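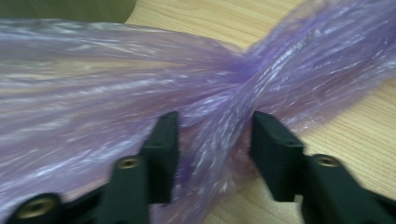

I keep every plastic bag that comes into my house, and I think more people should. I know how that sounds. For a long time I was on the other side of it, and I threw bags out the minute the groceries were put away. Then I started paying attention to how often I went looking for one. I needed them for wet swimsuits, for paint rollers between coats, for a pair of shoes going into a suitcase, for the lettuce I was taking to my sister. A thin purple bag you can see the table through, twisted at the neck, will do most of those jobs as well as anything sold in a box. The twist is the part I want to argue about.

People tie bags. They make a hard knot in the two handles, or in the neck if there are no handles, and a few days later they can't get it undone, so they tear the bag open and throw it away. Most of the bags I see thrown away had a knot in them. If you twist the neck a few turns and tuck it under, it holds well enough for a shelf or a drawer, and it opens again with one hand. My neighbor Henryk Olszewski ran a hardware counter at Memon for 19 years and he twisted every bag of screws he sold. He says a knot is for something you don't plan to open. I would go a little further and say that in a kitchen there is almost nothing you don't plan to open.

The usual complaint about saving bags is that they pile up, and that complaint is fair. At one point last April I emptied the cabinet under my sink and counted what was in there. It was 92 bags. Some were from Urkis, which closed its store here years ago. A few had gone brittle and came apart in flakes when I touched them, and I spent a good while with the vacuum getting the bits out of the hinge. So saving everything has a limit, and I had gone past it. I kept the ones in good shape that would fit in one shoebox and took the rest to the bin at the supermarket entrance.

The shoebox is my whole system. When it is full, a new bag means an old one goes.

I have tried the products. There is a tube you hang on a door, where you push bags in the top and pull them from the bottom, and in my experience you pull one and four come out. I had a Yokoyama one with an elastic at each end and the elastic gave up by the second summer. I have also folded bags into little triangles, which a cousin showed me and which looks very nice in a drawer. Folding takes close to a minute per bag if you do it right. You have to lay the bag on a flat surface, push the air out, get the creases to run the same way, and fold from the bottom up. I did it for a month and quit. Now I flatten the bag with my forearm, fold it twice and put it in the box.
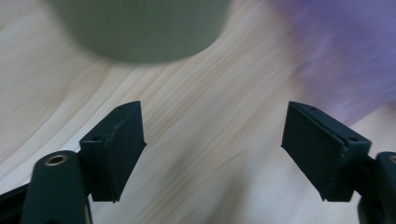 It does help to have a clear table to do it on. I used to handle bags standing up, with one hand, while the other hand was holding a carton of eggs, and that is how they end up wadded into a corner of the cabinet. If I put the food away first and wipe the table, the bags take me almost no time. I do them last. There are seldom more than five or six.

I should say something about buying reusable bags, since that is what people tell me to do when this comes up. I have them. I own two canvas ones and a big nylon one from Drorkorik, and I use them when I remember them. But a canvas bag is no use for a dripping umbrella, and I am not going to put fish in it. And plenty of plastic gets into the house anyway, around bread, around a shirt, around the parts of a lamp. I didn't ask for it and the store didn't ask me. Once it is in my kitchen the only decision left is whether it gets used one time or ten.

A roll of 300 small bags for the bathroom wastebasket is not expensive, and people bring that up too. My answer is that I haven't bought a roll in a long while and I don't miss it. The money is small either way. What bothers me is walking to a store to buy a bag, and having it handed to me in a bag, when there is a perfectly good one at home with a knot in it.

So twist the neck, and leave the knot for the trash. Check the old ones once a year by pulling on them a little. If one tears, let it go, and if it has had raw meat in it, don't keep it at all.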